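The bed is not a shelf. But put the basket there anyway

May 20, 2020

OK quick one today, dinner is half made and I have opinions.
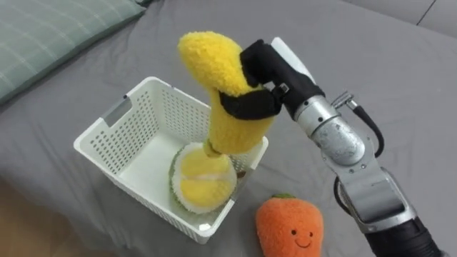 People keep telling me to tidy the toys where the toys live. On the floor, by the shelf, on your knees. I did it that way for years and my knees would like a word. Lately I do it on the bed. Plastic basket goes right in the middle of the sheet, everything soft goes in the basket, basket goes away. Done before the kettle clicks.

Reasons? Fine. Height, first of all. A bed is a decent height to bend over, a floor is not. Second, you can't go to sleep with a basket in the middle of the bed. It has to be dealt with. A basket on the floor can sit there until February and in our house one did.

And a plain sheet helps, I swear. Ours is gray, boring, no pattern. A plush banana on gray is the loudest thing in the room. You see it, you pick it up. On the old flowered one we lost a stuffed mushroom for most of a week.

Now baskets. The cheap white kind with holes, please. I know the Larno catalog wants you to own the woven ones with the linen liner and the little leather tag. I had two. Crumbs in the weave, lint in the liner, one chewed handle. The plastic one you rinse in the tub. You can see in through the sides too -- not well, but enough to tell fruit from bears. That's all the labeling I need. Brisex sells a label maker and good for them.

Then the big fight, which is sorting. My sister in law sorts. Vegetables here, fruit there, a seperate bin for bread. I read a post on the Vurum boards that had 400 replies on wether a stuffed avocado is a fruit. 400! Go outside.

Mine is one basket, one rule: soft stuff goes in. The durian sits next to the banana and they get along. (Yes a durian. The half open kind, yellow in the middle and spiky around it. It's the best thing we own and I won't be taking questions.)

Somebody will write in and say the basket bottom has been on the floor and now it's on the sheet. True. Wipe it. Or don't, sheets get washed. If that bothers you put a towel under it.

The other complaint is that kids don't learn where things go if a grownup sweeps everything into one bin. Maybe. Mine learned "in the basket" in one afternoon and still can't tell you what the shelf is for. I'll take it.

Pot's boiling over -- more on the Wihongi shelf next time, if I ever get the last bracket in.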